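Session 4 - Getting files on and off a phone
Notes to go with the evening class, Thu Lương

Read before you come. Bring the phone, the cable that came with it and your passwords written down somewhere.

Where we got to last time: contacts backed up, most of you. Two people still locked out of their accounts, see Vinh Cù at the start and he'll sort a reset.

1. What takes up the room

Open Settings, then Storage. Wait for the bar to fill in, it can take a minute on older handsets. Usual order, biggest first: video, photos, chat attachments, then apps. Documents hardly ever matter.

The practice phone we use at the front had 3293 photos on it in October. Nearly 50 were worth keeping. The rest were screenshots, doubles, and the same thing taken over and over.

Before deleting anything - copy first, check the copy opens, then delete. In that order please.

Pick one picture to practise with.
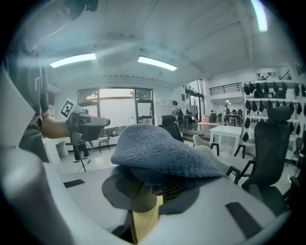
Practice file A: towel over a black mesh chair back.

2. Copying by cable

Plug in. Unlock the phone. Most people forget the second bit and then the computer shows an empty folder.

Android: pull down from the top, tap the USB notice, choose File transfer. The folder you want is DCIM, then Camera.
iPhone: tap Trust when it asks, type your passcode. On Windows it shows up as a drive, on a Mac use the Photos program.

Copy, don't cut. If the cable gets knocked half way through a cut you may lose the lot. Paste in to a new folder with a name you'll know next year. "New folder (2)" is not a name.

If nothing happens when you plug in, try another cable. Some only carry charge.

3. Copying without a cable

Both devices on the same wifi. We'll use Dirkia in class, its already on the room machines. Open it on the computer, open it on the phone, check the code matches on both, tap Send. Large videos are slow, leave the screen on.

Stolby does the same job but wants an account. Fine if you have one already, otherwise skip.

Email is ok for one or two pictures. Watch out - some mail programs offer to shrink them first. Choose Actual size if asked.

Practice file B is in the shared folder, same size as A. Send it to your phone, then rename it there.
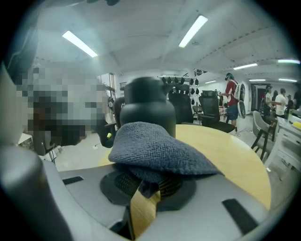 4. Checking the copy

Right click the file, Properties (Get Info on a Mac). Compare the size with the one on the phone. Should be the same or very close.

Open it. Zoom in. If it goes to blocks straight away you have the small preview and need to copy again.

Width of the preview version is often 1296 or less, full size one is much more.

5. For next time

- one folder of your own photos copied over, by any method
- check the copy, then clear the originals off the phone
- write down how much space you had before and after
- read the Jonmont sheet on memory cards, first page only

Spare cables in the box marked Leung. Put them back afterwards.

Notes updated 31 Dec 2021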